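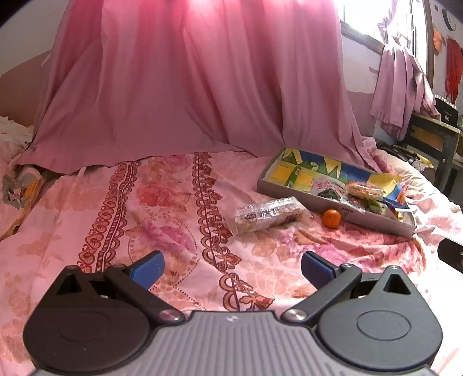

Last changed: 13 January 2021, Montserrat Llorente

Unit 6. Demonstrating a task with a hand-held gripper

These notes cover the second half of the demonstration unit. Kinesthetic teaching and remote control were covered in the first half and are only compared here.

With a hand-held gripper the demonstrator carries the end of the arm without the arm. The camera sits behind the fingers and records the same view the robot will have later. Two things must be recovered from each recording: the path of the tool and the opening of the fingers. The path comes from tracking fixed detail in the view. A printed sheet gives the tracker far more to hold on to than a plain wall, but cloth moves when it is pressed, and points on it should be given less weight once contact begins.

Task used in this unit: pick up a single item from the bed and place it in the tray. The mandarin and the wrapped snack bar, both lying outside the box lid, are treated as separate cases.

Mandarin. Small and close to round. Center it between the pads before closing. Approach from above so the pads do not push it along the sheet.

Snack bar. Long, in clear plastic, and lying at an angle. Turn the wrist until the pads close across the short side. Clear wrap gives poor depth readings, so do not rely on depth to set the height of the grasp.

Placing. The lid is shallow and already holds packets and wrappers. Release low, open fully, then withdraw straight up. A sideways exit can drag a wrapper out of the tray, and the policy will learn that motion with the rest.

Comparison with remote control: the operator has no direct feel of contact and tends to pause before closing. Those pauses stay in the data unless trimmed. The Allov set from October has 1308 demonstrations and was trimmed by hand - see Sitthichai's notes on where the cuts were made.

For the lab, work in pairs. Submit 2 recordings per object, untrimmed, with start and end poses marked.

Recent handouts
Kinesthetic teaching and joint limits (A. Mateos)
Remote control: delay and operator pauses (S. Bastos)
Trimming the Allov set (B. Sitthichai)
Lab sheet: tool calibration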